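Stodine Store Help / Tickets / Search and Filters
Subject: Search for "checkered" returns checkbook covers
Opened by: Jana Ehlers, Dimley Housewares
Assigned to: Osian Griffiths
Priority: Normal (was: Urgent) (was: Normal)
Opened: April 20, 2022
Status: Closed, fixed

Jana Ehlers
Hi. If a customer types "checkered" into the search box on our store, they get 277 results. We do not sell 277 checkered things. We sell 62, and I know because I typed them in. The top result is a checkbook cover. So is the second. Then a chess set, a wall calendar with check boxes, and a book called Check Your Gutters, which I would like it noted has never had this much exposure in its life.
First actual tablecloth is on page four.
Nothing was changed on our end.

Osian Griffiths
Thanks Jana. Could you try clearing your browser cache and searching again?

Jana Ehlers
Cleared. The gutters have moved up one.

Osian Griffiths
Understood. I can reproduce it from here, so it isn't your browser. Can you tell me whether the same thing happens with "plaid" and "gingham"?

Jana Ehlers
Plaid is fine. Gingham gives zero results, which is a different problem but at least a quiet one. "Checked" does the same as "checkered." "Chequered" works perfectly, so our British customer is having a lovely time.

Osian Griffiths
That helps a lot. The search index trims words down to a root before it matches them, so "towels" finds "towel." It looks like "checkered" is being trimmed all the way to "check." Normally your synonym list would step in first. Did anyone edit the synonym list recently?

Jana Ehlers
As I said, nothing was changed on our end.

Jana Ehlers
I have now spoken to Haruto. Something was changed on our end.
He uploaded a new synonym list in February with all the kitchen words in it. It replaced the old one. He says the page told him "Success" in green, and I have seen the screenshot, and it did.

Osian Griffiths
No harm done, it's an easy one to hit. I pulled both files. The old list had 845 lines and included checkered, checked, gingham and buffalo check as one group. The new one is longer than 2000 lines, and 2000 is the limit for your plan. Everything past the limit was dropped on upload. Your fabric words were at the bottom.

Jana Ehlers
It said Success.

Osian Griffiths
It was successful for the first 2000 lines. I've raised this with Lejla Tomić on the index team.

Lejla Tomić
Jumping in. The upload page should warn when a file is over the limit and it doesn't. I've logged that as a bug. There was already one, opened by me, so I've added myself to it as a second vote.
For the trimming: I've put "checkered" and "checked" on your store's protected words, so they won't be cut down to "check" even if the synonym list goes missing again. You'll need a full reindex for this to take.

Jana Ehlers
Where is the reindex button?

Osian Griffiths
Settings, Catalog, Advanced, then Maintenance. It's the gray one labeled "Refresh." The blue one labeled "Reindex" only does images.

Jana Ehlers
Of course it does.
Pressed the gray one. Haruto has taken out the duplicate lines (there were four spellings of "spatula," three of them his) and we're under the limit. Uploaded again. Success, apparently.

Osian Griffiths
How does it look?

Jana Ehlers
62 results for checkered, all of them cloth. Gingham finds things too. I'm sorry to report that Check Your Gutters is back on page nine under Home Repair.
One leftover. The pink and white cloth shows up under the "Red" color filter and not under "Pink." Attaching two.
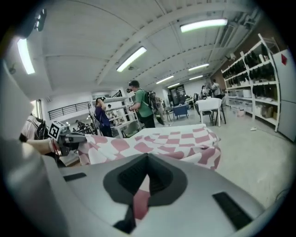
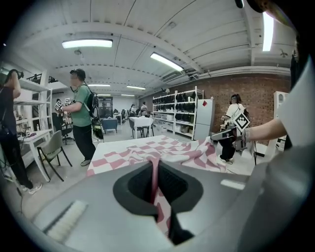

Attachments 1 and 2: pink and white checkered cloth, on the table

Osian Griffiths
Pink, agreed. The color on the product record is entered as "Rose," and your filter maps Rose to Red. Change it under Filters, Color Groups, and press the gray button again.

Jana Ehlers
Done, and it's under Pink. Please close this before I search for anything else.

Ticket closed by Osian Griffiths.
Customer rating: 4 of 5. Comment: "One off for the button."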